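What the Housewares Bench Taught Me About Help

I spent nine years on the housewares bench at Restar in Zullthorpe, where other people's kitchens come to be looked over, priced and sent out again, and I have had more opinions about the two mechanical arms at the end of that bench than about any coworker I ever shared a break with. My opinions have moved around a good deal, so bear with me if I seem to argue both sides.

When the arms arrived in April, most of us assumed we knew how the story would go. Ramiro Echevarría, who trained me and half the building besides, had already been through this once at Dekker, back when the conveyor scales came in and the weighing room went from a crew to a single chair. He wasn't bitter about it, but he did start bringing his good coffee home at night instead of leaving it in the cupboard, and I took that as a forecast.

On a busy day the bench sees nearly 400 pieces of crockery. Each one has to be picked up, turned over, checked, turned back and put down without a chip, and if you have never done that until four in the afternoon, I can tell you that it goes straight to the base of your thumb. Corina Radu wore a brace on her right hand the whole time I knew her. She took it off to shake hands with visitors. So when people who have never worked a bench tell me that automation robs us of the dignity of manual labor, I think of Corina's brace and I get a little short with them, I'm afraid.

All the same, the turning over was never the whole of the job. While your hands were going, you talked. I learned that Lies was getting divorced, and later that she was getting married, over boxes of saucers. You got to know the town by its cupboards too: the wedding china that had clearly never been eaten off, the souvenir mugs with the handle glued back on. Now the arms do the lifting and a person watches a monitor and says yes, no or maybe, and a person watching a monitor doesn't chat much. The bench is quieter than it used to be, and I don't believe anyone upstairs put that in a column when they added up the costs.

Our manager, Rianne Timmermans, promised that no hours would be cut in the first year, and she kept her word, which I want to say plainly because managers don't always get the credit. What did change was who got asked. The settings for how hard to grip and how long to look were decided in an office, by pleasant young people who had handled perhaps 80 mugs between them. Ramiro had handled more than that before lunch. It took months for anybody to pull up a stool for him, and once they did, things improved so fast that it was almost embarrassing. If I could press one point on any firm thinking about a purchase like ours, it would be to pull up the stool on the first morning — and to pay the person sitting on it for what they know. 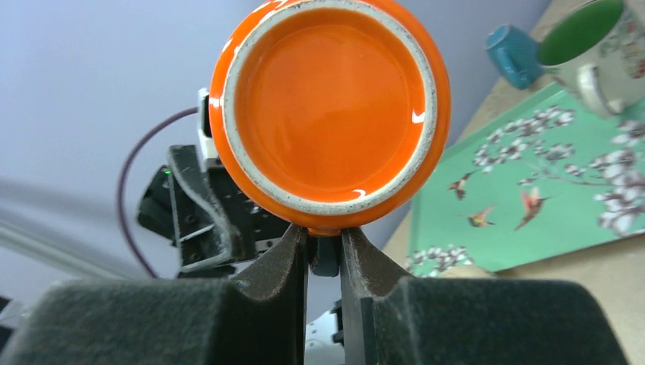 Knowing a thing with your hands is hard to write down, and I suspect that is why so few employers try. Ramiro used to say the picture on the front of a cup is for the customer and the underside is for us. He would run a thumb around the foot, feeling for the rough nick that meant somebody had set it down hard in a stone sink. I think of him whenever I see one of the arms with an orange mug held bottom out like that, the pale speckled ring of bare clay around its glossy middle, just the part he would have gone to first. The grip comes from those dark padded fingers now, and I'm glad for the sake of everybody's thumbs. But someone still has to know what a bad ring feels like, and that someone ought to have a chair, a decent wage and a person nearby to talk to about the wedding china. I would go back to the bench tomorrow on those terms, and I have told Rianne so.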